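**Sensory panelists, Painemal site (part-time)**

Ciltance is recruiting 19 panelists for a shelf-life study of dried fruit and cereal products, starting in August. Sessions last 30 minutes and take place at 10 a.m. Each panelist rates texture, odor and sweetness on a fixed scale.
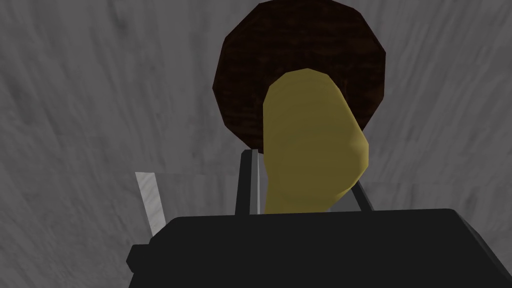

Applicants must be 18 or older, must not smoke, and must have no food allergies. Prior panel experience is not required. Training is held in Room 503 and is paid at the session rate. Payment is $300 on completion of all sessions.

Send a short letter and your availability to Enda Nic Giolla, Panel Office.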